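トップ / 暮らしの安心 / 相談窓口の使い方

電話相談窓口を上手に使うには 準備から通話後まで

仕事のこと、家賃のこと、家族の介護のこと。電話で相談したいと思っても、何から話せばよいか分からず、番号を押す前に手が止まってしまう方は多いようです。このページでは、生活相談の電話をかけるときの手順をまとめました。Borkano地区の「Zavby暮らしの相談電話」を例にしていますが、ほかの窓口でも流れはほとんど変わりません。

1. 相談したいことを一行で書く

紙でもスマートフォンのメモでもかまいません。「来月の家賃が払えそうにない」「父の退院後の生活が心配」のように、いちばん困っていることを一行だけ書きます。いくつもある場合は、期限が近いものを上にしてください。

経緯を全部まとめる必要はありません。相談員が順番に質問していきます。

2. 手元に置くものをそろえる

・筆記用具とメモ用紙
・届いた通知や請求書(あれば)
・収入や支出が分かるもの(通帳、給与明細など)
・健康保険の種類が分かるもの

見つからない書類があっても電話はかけられます。金額は後から訂正できます。

机やテーブルの上を少し片づけて、書類を広げられるようにしておくと、通話中に探し物をしなくて済みます。スピーカー通話にする場合は、家の人に聞かれても差し支えない場所を選びましょう。
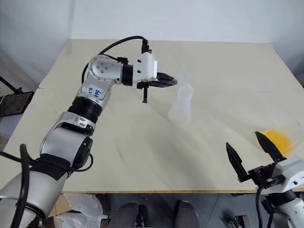
3. かける時間を選ぶ

受付は平日の朝8時から夜8時までです。週明けの午前中は混み合い、つながるまでに約12分かかることもあります。急ぎでなければ木曜日の午後が比較的すいています。

聞こえにくい方や電話が苦手な方は、同じ番号のファクスか、Iltiaビル1階の対面窓口を利用できます。対面の場合は予約が必要です。

4. 最初に伝えること

電話がつながったら、次の順に話すと進めやすくなります。

・住んでいる地区
・一行メモの内容
・期限があるかどうか(支払日、退去日など)

名前は言わなくても相談できます。ただし、制度の申請や別の機関への引き継ぎを希望するときは、氏名と連絡先を聞かれます。答えたくない質問には「今は答えたくありません」と言ってかまいません。

言葉が途中で詰まっても、相談員は待ちます。窓口で研修を担当するKenza Filaliさんは「黙っている時間も相談のうちなので、切らずにいてください」と話しています。

5. 聞いたことを書き留める

紹介された制度の名前、窓口の電話番号、持っていく書類の三点は必ずメモします。制度の名前は似たものが多いため、漢字まで確認しておくと後で調べやすくなります。早口で聞き取れなかったときは、もう一度言ってもらいましょう。

切る前に、相談員の担当番号も聞いておいてください。次にかけたとき、同じ説明を繰り返さずに済む場合があります。

6. 電話のあとにすること

その日のうちに、メモを読み返して次の行動を一つ決めます。「明日の朝、役所の福祉課に電話する」くらいの小さなことで十分です。すぐに動く気力がないときは、メモを見える場所に貼って休みましょう。

紹介先で断られた場合や、話が違うと感じた場合は、もう一度相談電話にかけてかまいません。回数の制限はありません。昨年度に寄せられた相談は1,708件で、そのうち1,544件が二回目以降の電話でした。

すぐに助けが必要なとき

けがや急病、暴力など、身の危険があるときは、相談電話ではなく110番または119番に連絡してください。声を出せない状況では、近所の人や家族に文字で知らせ、代わりに通報してもらう方法もあります。

よく聞かれること

通話料はかかりますか。
相談は無料ですが、通話料は利用者の負担になります。料金が心配な方は、最初に伝えれば窓口からかけ直します。

家族のことを代わりに相談できますか。
できます。本人が相談を知っているかどうかを、はじめに伝えてください。

関連ページ:家計の見直しシートの書き方 / Hartley通り窓口への行き方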